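Plestora: una mesa grande y la puerta sin cerrar

Conversación con la fundadora de un grupo de encuentro para personas trans y sus parejas

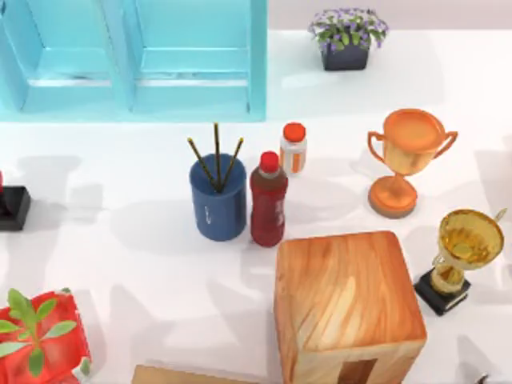

El grupo Plestora se reúne una vez al mes, de seis a nueve de la tarde, en un local que comparte con un taller de costura. Su fundadora prefiere que no escriba su nombre, porque en su trabajo todavía hay personas que la conocen por otro. Acepté esta condición sin dificultad. Hablamos casi dos horas, con té, y yo tomé notas a mano. El español no es mi primera lengua, y ella tuvo la paciencia de repetir algunas frases para que yo las copiara bien.

Le pregunté primero cómo empezó todo. Ella esperaba la pregunta, pero la respuesta no le salió de una vez.

«Yo iba a otro grupo, en otra ciudad, a 129 kilómetros de mi casa», dice. «Iba en tren y me cambiaba en el baño de la estación. Lo hice durante dos inviernos. En el tren de vuelta pensaba siempre lo mismo: en mi ciudad tiene que haber otra mujer que está haciendo este viaje o que querría hacerlo».

Puso un anuncio muy corto en un foro. A la primera cita, en el café Flosadus, llegaron tres personas, y una de ellas se quedó en la acera hasta que las otras salieron a buscarla. «No hablamos de nada importante. Hablamos de zapatos, de la talla 43, de dónde se encuentran. Para mí fue una tarde enorme».

El nombre del grupo lo eligieron entre todas en el tercer encuentro. Querían una palabra que no significara nada, que se pudiera escribir en un calendario de la cocina o decir por teléfono delante de la familia. «Si alguien pregunta, Plestora puede ser un curso de cerámica», explica, y se ríe. Ahora son 66 en la lista de correo, aunque en una tarde normal vienen muchas menos. El máximo fue en diciembre, con casi 30 personas, y faltaron sillas.

Yo quería saber por qué dejaron el café. Me dice que en el Flosadus las trataban bien, pero que las mesas de la ventana daban a una calle con mucho paso y algunas no se sentían tranquilas. Además, las parejas empezaron a venir, y una pareja que acaba de enterarse necesita a veces llorar un rato sin que un camarero pregunte si desea algo más.

«Las parejas son la parte que más me ha enseñado», dice. «Al principio yo pensaba que el grupo era para nosotras y punto. Después vino una señora sola. Su marido, en aquel momento todavía decía marido, no se atrevía a venir, y ella vino a mirar cómo éramos. Se quedó las tres horas. El mes siguiente vinieron las dos».

Desde entonces la primera hora es común y en la segunda quien quiere se separa en la habitación pequeña. No hay programa. En una ocasión invitaron a una maquilladora, y en otra a una abogada que explicó los papeles del registro civil. De la abogada guarda un recuerdo mezclado: la charla fue útil, pero dos asistentes nuevas se asustaron de tantos trámites y no volvieron. Ahora ese tipo de información la mandan por correo y solo a quien la pide.

Hablamos también del dinero, un asunto que a ella le cansa. El alquiler del año pasado, con la calefacción, fue de 1307 euros. Se paga con una caja que está junto a la entrada y en la que cada persona pone lo que puede. Una pequeña imprenta, Jetstead, les hace gratis las tarjetas, que llevan solamente el nombre del grupo y una dirección de correo. Le pregunté si habían pensado en pedir una subvención. «Lo pensamos. Pero para pedirla hay que presentar una lista de socias con nombre legal, y esa lista yo no la quiero tener en mi casa ni en ninguna parte».

La salida más conocida del grupo es la cena en el restaurante Ha, que hacen cada verano. Es un lugar pequeño de cocina vietnamita, con mesas juntas, donde todo el mundo oye la conversación de todo el mundo. Para varias ha sido la primera vez que salían vestidas como ellas quieren en un sitio con desconocidos.

«La primera cena tuve más miedo que en la primera cita del café», cuenta. «Reservé con el apellido de mi madre. Íbamos por la calle muy pegadas, como las niñas en una excursión. Y en la mesa de al lado había un cumpleaños de un abuelo y nos dieron tarta. Nada más. Yo volví a casa con la tarta en una servilleta».

No siempre ha sido así. Una noche, a la salida, unos chicos les gritaron desde un coche, y una de las compañeras estuvo medio año sin venir. La fundadora la llamaba cada dos semanas. No le pedía que volviera, le contaba quién había venido y qué se había comido. Volvió en marzo y ahora es ella la que espera en la puerta a las nuevas.

Esa espera en la puerta es la única norma escrita de Plestora. Alguien del grupo está fuera desde las seis menos cuarto, con una bufanda verde, también en agosto. La persona nueva recibe antes un mensaje y sabe a quién tiene que buscar. Si pasa de largo, no la siguen. «Yo pasé de largo cuatro veces en mi primer grupo», dice. «A la quinta entré porque llovía».

Le pregunté por el futuro, y levantó un poco los hombros. Querría abrir una tarde para las más jóvenes, que llegan con otro vocabulario y, según ella, con menos paciencia para el té. También querría faltar algún mes sin que el teléfono suene cinco veces. Dos compañeras ya tienen llave del local y se están repartiendo las tardes de otoño.

Cuando recogía mis papeles me preguntó si en mi país había grupos así. Le dije que en mi ciudad no conocía ninguno, pero que tampoco había buscado. Me dio tres tarjetas. En el reverso de una me escribió a mano la hora del siguiente encuentro, y debajo, «hay galletas».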